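The apartment in Brelport had to be empty by noon, and at ten past eight she had packed the kitchen and was down to the table.

It was her mother's table. It had come from the Magnusson store on the river road, the one that closed, and it had been white when they bought it. Her mother had kept the receipt in the drawer with the string and the birthday candles. The table cost 177 dollars, and there was a second line for delivery, crossed out, with her father's initials next to it. He had carried it home on the roof of the car.

She put the receipt in her coat pocket and then took it out and put it back in the drawer.

The man from Janen was coming for the furniture at ten. On the phone he had asked whether anything was damaged. She had said no. Then she had said there was a mark on the table, and he had asked what kind of mark, and she had not known what to tell him.

"Like a burn?" he said.

"I don't think so."

"We'll take a look," he said.

She filled the dish tub at the sink. Under the sink there was one bottle left, the Petalness her mother bought by the case, with an inch of pink in the bottom. She poured in all of it. The smell came up and it was every Saturday morning she had lived there.

She did the legs first. They were easy. She did the edge, where the crumbs got in, with a butter knife wrapped in the cloth. The knife was supposed to be in a box already, and when she was finished she dried it and taped it to the outside of the box so she wouldn't have to open it again.

Then she did the top. She went over it in long strokes from the window side to the wall side, the way she had been taught, and rinsed the cloth, and went over it again. The coffee rings came up. A line of blue ink from somebody's homework came up, after 29 years, as if it had only been waiting for the right person to lean on it.

The mark stayed. It was a pale brown, and it had no real edge, so that when she put her face down close she lost it, and when she stood back it was there again.
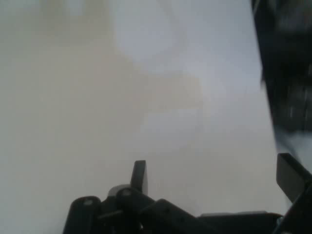
## Ten o'clock

The man from Janen was early and had brought his son to help. He ran his palm over the table and bent to look at it against the window.

"This the mark?" he said.

"Yes."

"I'd never have seen it."

He wrote something on his clipboard. The boy took one end and he took the other, and they turned it on its side to get it through the door.

"Wait," she said.

They waited. She opened the drawer, took out the receipt, and shut the drawer again.

"Okay," she said, and held the door.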